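Stodora Street Kitchen: The Sink Wall

Gallery page, updated Tuesday, March 21, 2023

The shared kitchen at Stodora Street reopened in December after six weeks of work. Takumi Sakai drew the plan and Bláthnaid Brennan ran the job. The room is small, 13 feet on the long side, and most of the budget went into the wall where people wash, peel and stack. The old counter was patched in three places and the single sink could not take a stockpot and a colander together.

Members had asked for more cold storage as well. That is on hold until the wiring is looked at. The Flanagan shelves stayed where they were, with new brackets, and the Drellen range was cleaned and put back. We spent $2,693 on the counter, sink and fittings, plus about $400 for the plumber, who had to come twice – the first drain kit was the wrong size.

Captions are by Bláthnaid. More pictures of the pantry side will go up when the doors are hung.

The sink wall
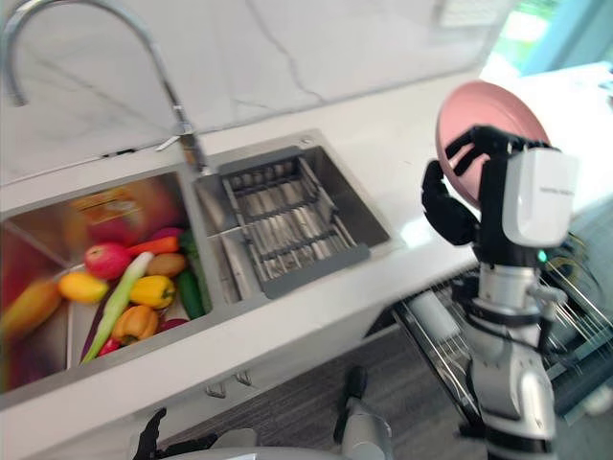

Two basins were the first thing on everybody's list. Cooks wanted to leave vegetables in one side and still have somewhere to put dishes. The left one has peppers, a carrot and a slender eggplant in it, and the right one holds the rack. Both are stainless steel, set into the white marble-patterned counter. Takumi wanted a darker top, but the room gets little daylight and the vote went the other way.

Notes for users

Please wipe the counter down after beets or turmeric. Cutting boards are in the Poser cabinet by the door – large ones at the bottom. The rack lifts out for cleaning and should go back in the same basin. If the drain is slow, write it on the sheet and leave the trap alone.

Bookings are still by the half day, six people at most.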